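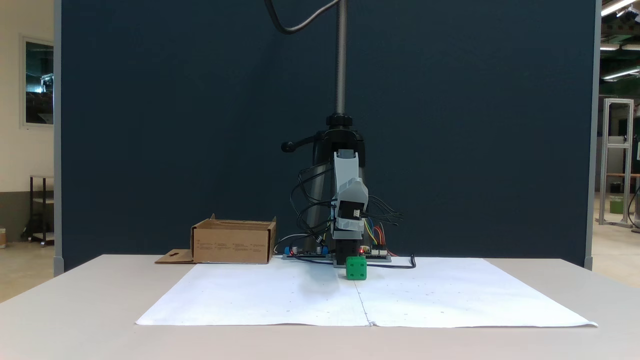

Mansa Yakubu reckons that any game can be played on a sheet of dotted paper, provided you have one good die and somebody willing to lose. After an afternoon spent trying out that theory at her games club in Urville, I'm inclined to agree.

Dice are having a lovely time of it at the moment. The club had seven members when it started in September, and now every chair is taken by half past six. People bring their own, wrapped in socks and handkerchiefs and old mint tins, and they are terribly fussy about them. Sharp corners or soft ones? Painted spots or scooped-out dimples? I went in with no opinion at all and came out with several.

Rounded edges, for a start. A die with soft corners tumbles on and on, and there's that marvellous second when it leans towards a six and then changes its mind. Sharp ones stop dead. Yakubu likes them for long games, but I found I missed the suspense.

Colour matters too, far more than I'd expected. Bright green is my favourite against white paper – you can find it at a glance, even when four people are leaning over the table and all shouting at once. Clear dice look wonderful in the hand and are a misery to read under strip lights.

And then the paper! Dots beat squares every time. They're faint enough to vanish once you've drawn your coastline or your castle, yet they keep your walls straight. For a big map, lay two sheets side by side and join them down the middle, with the tape on the underside so nothing trips over it. A curling corner can be tamed with a mug.

We finished with Niltik, a racing game that Yakubu's family has played for years. You draw a track, roll, and move that many dots in a straight line. Hit the edge and you go back to the last bend. The first player to 70 dots wins, although we argued so long about what counts as a bend that I never got past 41. I've since taught it to my nephews, who have added a swamp, two bridges and a toll gate, and the swamp is where I seem to spend most of my time.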